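The comic shop closes at seven, but the owner of Brollon lets me stay on, and she's talking before I've got my coat off. She has just finished rereading all 14 issues of Sondine, the odd little superhero series that Skenimport put out in 2000, and she has opinions. So do I, which is why I asked if we could do this.

"You have to remember what the racks looked like back then," she says. "Everything was a crossover. You'd buy one book and need six more to know why the guy was on fire. And then there's this heroine who can only fly over water!"

I tell her the flying rule was the thing that put me off as a kid. She laughs at me for a good while.
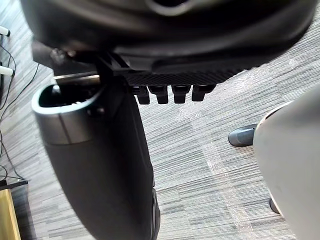

Black gripper with a crosshatched plate and a row of small teeth.

"No, no, the rule is the whole book," she says. "Issue 2, the chase along the canal? She has to steer him toward the lock or she drops like a brick. You always know where she's in trouble. I can't say that for most of the big-name capes."

We get onto the villain, Žukauskas, and here we agree completely. He's a harbor inspector with no powers at all, just a stamp and a terrible temper, and he gets the best lines in the series. I always figured the writers fell in love with him halfway through and let the main plot wander off. She thinks it was planned from the start and pulls out the first issue to show me a poster on a wall with his name on it. Okay, fine, point to her.
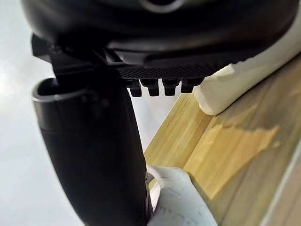

The movie is where we really part ways. There was talk of one for years, and every December the rumor comes back around, usually with a different director attached. I'd be first in line. She'd rather they left it alone.

"They'd let her fly over land," she says. "You know they would. Ten minutes in, some scientist gives her a belt."

I suggest a TV series instead, maybe 10 episodes, small budget, real harbor. She goes quiet and straightens a stack of back issues — I think I nearly had her.

"Who plays Žukauskas, though?" she says, and we're there for another hour.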